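Chapter 6
Scene Setup for the Club Project

The Nemutton project asks each team to plan a household task in simulation before any hardware is used. Teams load the Clinirthorpe scene and select one counter object as the target. The tall wine bottle is a poor first choice.

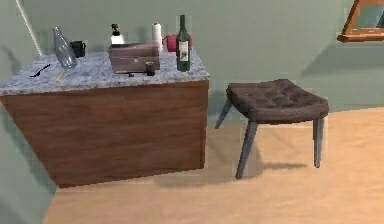
Dima Kanaan would have teams fix the target before they write any planner code, and record it in the log. This chapter follows that order. Each run is limited to 400 steps, and the floor route is planned separately from the reach.
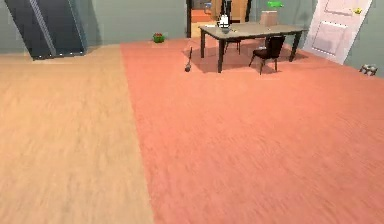
Figure 6.2. Dining area, simulated, with open door at right.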